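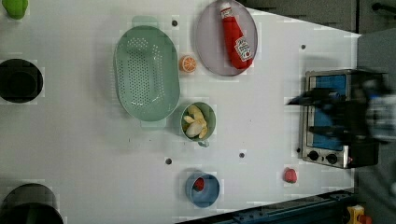 Section 4. Preparing the Table and Handing Over to the Arm

6 min read | 62 shares | 3 comments

4.1 Scope

This section applies to staff at the Falstead site who prepare kitchen tables for the Nomeck sorting and clearing cell. Before the March changeover, table attendants cleared and reset every table by hand. The arm now does the moving. The attendant lays out the items, watches the run and records faults. Lifting work is lower, but standing and watching time is higher. See 4.5 for rotation.

4.2 Before you start

1. Check that the cell status reads HOLD on the Undik panel.
2. Remove rings, lanyards and loose sleeves.
3. Wipe the tabletop. Do not let liquid run into the small round holes.
4. Close the toaster oven door and turn both knobs to OFF.

CAUTION: The arm can enter the space over the oven from the side. Do not reach across the oven door unless the status is HOLD.

4.3 Laying out items

1. Place the colander first, with its long side clear of the plate.
2. Place plates, bowls and cups. Leave at least 62 mm between rims.
3. Add toy food. Pieces may go in a bowl or cup, or directly on the table.
4. Lay bottles on their side if the job sheet calls for it. A bottle may rest on a plate.
5. Move pots to the edge of the table unless they are part of the job.
6. Enter the layout number from the job sheet. Layouts 71 and 226 use different start positions and cannot be swapped.

NOTE: Items do not need to be lined up. Straight rows slow down the check in step 4.4.2 and give no benefit.

4.4 Handover

1. Step behind the floor line.
2. Press CHECK. If an item is not found, return to HOLD before moving anything.
3. Press RUN. The first move is at reduced speed.
4. If the gripper drops an item, let the arm finish its retreat. Press HOLD, then pick up the item by hand.
5. Record the drop under code 590. Drops are charged to the cell and do not appear on the attendant's work record.

4.5 Rotation and duties

Attendants change over every 71 minutes. The outgoing attendant reports open faults aloud and signs the log. Fault review is held on Tuesday at the Messina desk; any attendant may attend on paid time. Requests to return to manual stations go to Liliana Parisi. Requests for gripper training go to Adelmo Galli.

CAUTION: Do not run two cells with one attendant, including during breaks.

We use cookies to remember your reading position. Accept | Settings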